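# Reading the Pack: Small Paper Goods and What They Tell You

Notes for unit 3 of Everyday Packaging, Grostgate evening program, April session

Last unit we did boxes. Boxes are great, and I could talk about tuck flaps all evening, but the soft pack is where packaging gets really fun! It has no skeleton. Everything the maker wants you to know has to sit on a thin film that bends, creases and shines back at you, and it still has to be readable at the bottom of a bag.

## Getting started

Bring three soft packs from home (tissues, wipes, snack packs, whatever you have). Before reading a word, put each one on the table and look at it for a full minute. Then write down:

- which word you noticed first
- which way up you think the pack goes
- where the film is sealed
- anything printed that isn't meant for the shopper

That last one catches almost everybody. Codes, batch marks and little strips are printing too, and I'd love to see more of them in your notebooks.

## Crimps, creases and shine

A crimped edge is a lovely thing to study up close. Run a fingernail across it and you'll feel the ridges. On glossy film, every wrinkle picks up a highlight, and dark colors show this far more than pale ones. Try it with a desk lamp: move the pack slowly and watch letters vanish and come back. Large type survives this. Thin type often doesn't, so note where the designer put the thin type.

Our class box has 439 packs in it now, and the Vilik drawer (sealed edges only) is open to anyone who wants to compare.

## Two scripts on one small surface

Many packs sold in China carry a Chinese product name with a word or two of English. The fun question is which script gets the size and which gets the facts. On the tissue pack we're working with, the biggest word is English and tells you almost nothing. The useful part is in Chinese:

- 洁柔 is the brand
- 可湿水面纸 is the kind of paper, a facial tissue that can be wetted
- 古龙水香 is the scent, cologne
- 8片4层 is the count, 8 sheets of 4 layers each

Look at how much that last line does with four characters! Sheets and layers are different things, and beginners mix them up all the time.
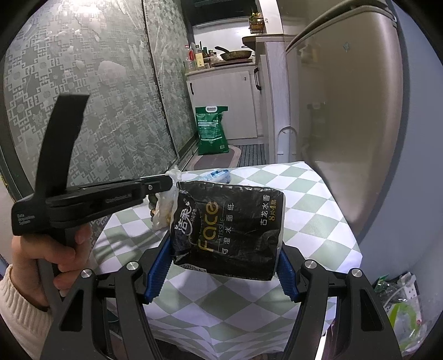 *Course notes by the Soliman Table, Grostgate*

Gold on black is a strong pairing, and "Face" in that size would be hard to miss on any shelf. Turn the page sideways to read it, then turn it back and see whether the word still works as a shape. I think it does. "TISSUE" is much smaller, and the brand and product name are in white, so color is sorting the information as well as size.

## For next time

Redraw one of your packs flat, on the Carero grid sheet, with all its text the right way up. Then write 100 words on what you would make bigger. Keep the creases out of the drawing but put them in the writing.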